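**Provunell, Filterhalter für Kaffeemaschinen mit Glaskanne: 4 von 5 Punkten**

Seit Juli benutze ich den Filterhalter von Provunell, fast jeden Morgen. Gekauft habe ich ihn bei Dengate, dort war er etwas billiger als bei Boström. Meine Kollegin Marit Magnusson hatte mir den Halter von Plurgate empfohlen, aber der saß auf meiner Kanne nicht fest.

Der Provunell ist aus Keramik und wiegt 415 Gramm, auf der Packung stehen 400. Das Gewicht stört mich nicht, er steht dadurch ruhig. Der Kaffee läuft gleichmäßig durch, auch bei feiner Mahlung.
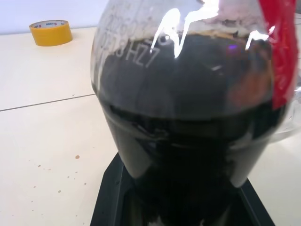

Weniger gut finde ich den Griff. Er ist für meine Finger zu klein, und wenn der Halter heiß ist, muss ich ein Tuch nehmen. Auch passen die Papierfilter Größe 4 nur, wenn man den Rand zweimal faltet. In der Anleitung steht davon nichts.

Die Reinigung geht leicht, in der Spülmaschine ist die Glasur bis jetzt glatt geblieben. Einen Punkt ziehe ich für den Griff ab.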